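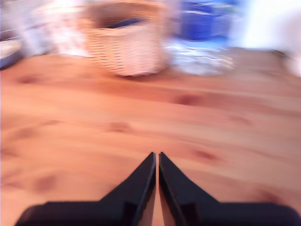
Oana Filip asks whether a museum our size can apply for collections money before its catalog is finished. Yes. We did, and the unfinished catalog was what we asked the money for. Thread on how the application went.

The grant is the Panora small museums round. It pays for cataloging, storage and rehousing. It does not pay for new displays, roof work or anything you have already bought. Read the exclusions before you write a word.

We have 671 objects with an accession number and no proper record. That was the figure in our first paragraph. The year before, we wrote "a significant backlog" and got turned down. The feedback said they couldn't tell how big the job was.

Get your figure from the accession register. Our old card index skipped a whole shelf of farm tools and counted the Fortin clocks twice.

The form asks for a sample of finished records. We sent 12. They were ordinary things: a butter churn, a school bell, a box of glove stretchers. I left out the Billow quilt, even though it is the best thing we own, as its record was written by a textile specialist and the rest of ours won't look like that.
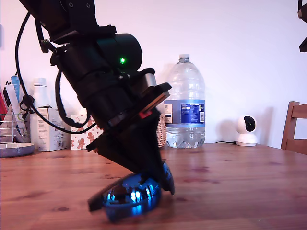

A basic record needs a plain object name, a short physical description, the materials if you know them, and the location. Write down what you can see and keep the guesses in a separate field. "Fashionable eyewear" is no use to the next person searching. "Sunglasses, black frames, blue mirrored lenses" is. If you aren't sure what the frames are made of, leave materials blank and flag it for later.

Budget next. We asked for one part-time cataloger, acid-free boxes and tags. I got two quotes for the boxes and attached both. The reviewers wanted to know why we picked the higher one. It included lids. Put that kind of thing in the notes column.

Match funding can be staff time in this round. Log the hours from the day the project starts. Ours are in a spreadsheet with date, name, task, and hours, and that was accepted.

Where we are now, 16 Jan 2021: 70 records done, all from the upstairs store. The downstairs store is slower going because half the tags have come off.

One correction to an earlier post. I said the interim report was due at the end of January. That is the financial report. The progress report goes in with the second payment claim.

Oana, I'll send you our budget table on Monday. The wording of our backlog paragraph is yours to copy if you want it.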